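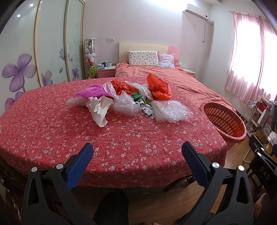 **Murnance / Field Collection, Home Tasks**

**Ticket:** bags + basket set, blur rejects
**Site:** Bondstead bedroom
**Opened by:** Verena Rüegg, October 16, 2025
**Status:** open, workaround in place

**Problem**

Uploaded 200 episodes from Bondstead, Jestonwood filter kicked back 13 before anyone even looked at them. Reason code is "motion, wrist view" on all of them. Same task every time, pick from the pile on the bed, drop in the basket. Other tasks from the same site went thru clean.

Not a storage thing. Files open, timestamps fine, left and right streams line up.

**Tried so far**

- Re-uploaded two of the rejects. Same code.
- Wiped both lenses, new takes. No change.
- Swapped left and right units. Rejects did not follow the unit, so leaving hardware alone for now.
- Slowed the reach. Helps on the way down, does nothing for the lift.
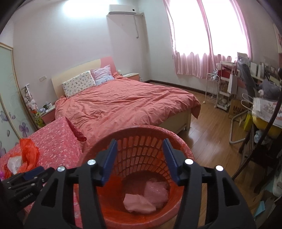

Basket end is mostly ok. When the operator stops over the basket before letting go, the filter passes it. When they let go while still swinging, it doesn't. So I started sorting rejects by where the bad stretch falls. Lift off the bed, most of them. Carry, a few. Release, only the rushed ones.

Thin plastic is the worst. It catches air and keeps moving after the hand has stopped, and the filter seems to read that as the whole view moving. Not proven. Sent the question to Popescu on the filter side, wating on an answer.

Second suspect is the window. Daylight comes straight through the curtains and exposure jumps whenever the wrist turns that way. Asked for a few takes with the basket on the other side of the bed so nobody has to turn past it. 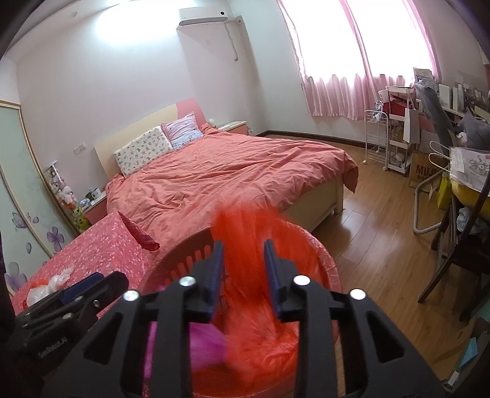

*Two-hand take at the basket. Orange-red plastic smeared above the far rim, window fully white.*

**Update 1**

Popescu answered. Filter scores the middle of the view heavier than the sides, and anything soft between the jaws sits right in the middle. Threshold was set in March on hard objects, cups and boxes. Never tuned for bags. They don't want to move it for everybody, fair enough, but can set it per task if we send labeled examples.

They want both kinds:

1. Blur from our hands moving too fast. Keep rejecting.
2. Blur from the item itself, view otherwise steady. Should pass.

Verena labeling these by hand. Using the headboard and the wall behind as the check, if those are sharp then it goes in kind 2. Please do NOT delete rejects off the cards until this closes, we need the bad ones more than the good ones right now.
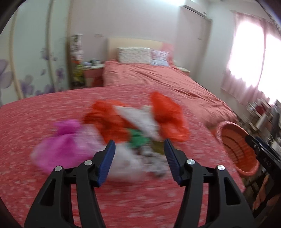 *Jaws open, no contact yet. Pile blurred, one for the label set.*

**Workaround until the new setting is in**

- Hold still for a beat with jaws open before the grab.
- Lift, stop, then carry. Yes it looks stiff. Don't do it on every take tho, the model shouldn't learn a pause that isn't part of the job. Half and half.
- Let go inside the basket, below the rim.
- Reshuffle the pile between takes, but let it settle before hitting record.
- Write the basket side in the notes field, window or wardrobe.

**Still open**

- Is 700 still the target for this task, or do the label takes come on top? Need an answer before booking Bondstead again.
- Exposure lock. Somebody said there's a setting, can't find it in the menu.
- Notes field drops anything after a comma on export. Seperate ticket, but annoying here.

Next check when Popescu sends the per-task number. Verena has the five clearest kind 2 clips in the shared folder, name starts with "bag_soft".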